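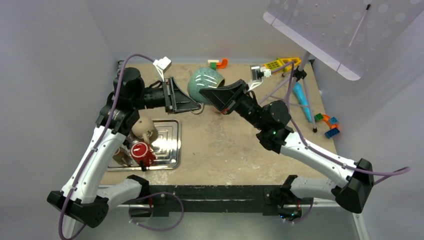
Figure 1. The two-arm station with the vase on its side near the back of the table.

Nutwood: Sorting a Mixed Table with Two Arms
Rhys Ruawai, Coralie Dunstan, Keegan Katene
Advisor: Ashton Sheehan
23 October 2025

Our project asks whether two arms can clear a table of household items that were not chosen to be easy to grip. Both arms are mounted on one rail along the front and each has a parallel gripper.

We started in September with toy bricks only. Coralie then added the mug, the vase and the ribbed steel tray. The vase is the hardest item. It is round and glossy, and one gripper alone tends to push it away. We now bring both grippers in at once — slowly, with the speed limit set to 2000 steps per second.

Each layout is run 6 times. A run counts as a pass if every item reaches its bin in under three minutes. Bricks pass most often. The mug depends on which way its handle faces.

Still to do: Keegan is rewriting the code that keeps the wrists from colliding, and Rhys will reroute the cables on the left arm before the next set of runs.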